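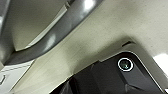
Wie viele Demonstrationen braucht man, wenn die Kamera am Handgelenk sitzt?

Gefragt von Clem Cosgrove

Ich baue für meine Masterarbeit ein Ergebnis aus dem Paewai-Bericht nach. Dort wird eine Greifstrategie durch Imitation gelernt, einmal mit fester Außenkamera und einmal nur mit der Kamera am Handgelenk. Laut Bericht reichen mit der Handgelenkkamera 100 Demonstrationen pro Aufgabe. Ich habe genau so viele aufgenommen und komme auf 16 gelungene Griffe bei 30 Versuchen. Im Bericht liegt die Quote deutlich höher.

Meine Vermutung: Kurz vor dem Kontakt sieht die Kamera fast nur noch helle, glatte Kunststoffflächen und Reflexe auf dunklen, glänzenden Teilen. Das Netz hat dann kaum Anhaltspunkte, wo es ist. Der Arm fährt sauber an, zögert und greift daneben. Liegt es an der Datenmenge oder an etwas anderem? Bildausschnitt und Lernrate habe ich aus dem Bericht übernommen. Trainiert wird mit Cotow.

Lorraine Gilchrist

Bevor du mehr aufnimmst, würde ich drei Sachen prüfen.

Erstens die Verzögerung zwischen Bild und Gelenkwerten. Bei einer Außenkamera fällt ein kleiner Versatz kaum auf, am Handgelenk verschiebt er das ganze Bild. Bei uns in Plastthorpe hat allein die Korrektur der Zeitstempel mehr gebracht als die doppelte Datenmenge.

Zweitens die Belichtung. Wenn die Automatik an ist und eine helle Stelle ins Bild kommt, ändert sich die Helligkeit aller anderen Flächen mit. Belichtung und Weißabgleich fest einstellen, auch beim Testen. Mit alten Aufnahmen mischen würde ich das nicht.

Drittens die Startpositionen. Soweit ich mich erinnere, wurden sie im Bericht bei jeder Demonstration neu verteilt, das steht aber nur im Anhang. Wer immer aus derselben Haltung startet, hat zwar 100 Demonstrationen, aber praktisch nur einen Anfahrweg.

Zum Zögern: Gib dem Netz zwei oder drei zurückliegende Bilder mit, dazu die Öffnung des Greifers. Ein einzelnes Nahbild ist oft mehrdeutig. Zu viel Vorgeschichte schadet allerdings auch, dann lernt es, die letzte Bewegung zu wiederholen.

Und 30 Versuche sind wenig. Die Unsicherheit liegt da bei etwa 18 Prozentpunkten in beide Richtungen. Für einen Vergleich mit dem Bericht würde ich mindestens 100 fahren.

wakden_2185

Nimm einfach mehr Daten. Hatten bei Wakden dasselbe Problem, mit mehr Demos wars weg. Zweite Kamera dran geht auch.

Clem Cosgrove

Danke euch. Eine zweite Kamera kommt nicht in Frage, weil der Vergleich ja gerade ohne sie laufen soll. Die Belichtung stand tatsächlich auf Automatik. Die Startpositionen habe ich von Hand variiert, vermutlich zu wenig. Ich nehme im Mai einen neuen Satz mit festen Werten auf und trage die Quote hier nach.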